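Dillside Community Technology Board
Forum: Desktop Software and Operating Systems
Thread: Withdrawal of the Trero utility set from the standard desktop image

mpangolin_admin
Moderator
Members are advised that the Trero utility set will be removed from the standard desktop image in May. The window-tiling and bulk-rename components will no longer be installed by default. Staff who rely on either component may request it through the service catalogue under "Optional Software". Requests require the approval of a line manager.

Comments on the proposal are invited in this thread.

harbour_lane
I wish to record an objection. The bulk-rename component is used daily in the records area, where a single transfer may contain 500 files with inconsistent names. The function built into the operating system numbers files in sequence and does not preserve the original reference. An approval step for a tool already in use seems an unnecessary burden.

Sindico_desk
The packaging team supports the removal. Trero installs a background service that starts at login, whether or not any component is enabled. On older machines this added 19 seconds to the time before the desktop became responsive. The vendor has been asked whether the service can be deferred and has not given a commitment.

harbour_lane
Was that figure obtained on a clean profile or on a profile with redirected folders? Our machines are on the latter, and we have not observed a delay of that order.

Sindico_desk
Redirected folders. The clean profile showed a delay of 8 seconds. I accept that the difference warrants further examination, but neither result is acceptable for a component that most staff do not open. 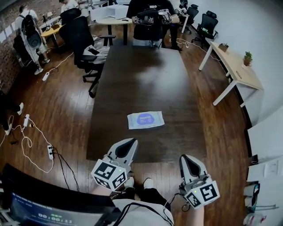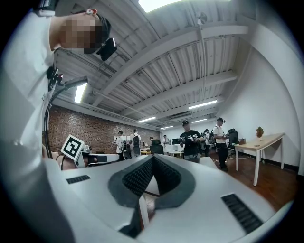
Hand-held grippers, office. The packet of wipes on the table is in the first photo.

g_pangilinan
Genalyn Pangilinan, Mangubat site. May I suggest a compromise? The rename component is available as a separate installer and does not require the background service. It could remain in the image while the tiling component moves to the catalogue. We have run it in this form on five machines without incident.

kettle_valley
I do not favour splitting the package. Two installers mean two update schedules, and the standalone version has historically trailed the main release. If a defect is found in the rename component, the records area would be the last to receive the correction.

g_pangilinan
The standalone version did lag under the previous licensing arrangement. Both are now issued together. The release notes are in the software library for any member who wishes to check.

kettle_valley
Thank you. I have read them and withdraw the point about timing. My concern about the additional packaging work remains.

Sindico_desk
The work is modest. We would require written confirmation that the standalone installer honours the existing policy settings, particularly the one that prevents renaming on network shares.

harbour_lane
That setting should be reviewed at the same time. Almost all of our material is held on network shares, and we currently operate under an exemption.

mpangolin_admin
Moderator
The exemption is a matter for the policy sub-forum; please raise it there. The proposal in this thread will be amended to retain the standalone rename component, subject to the confirmation requested by Sindico_desk. The tiling component will be withdrawn in May as first advised. The thread remains open for comment on the amended wording.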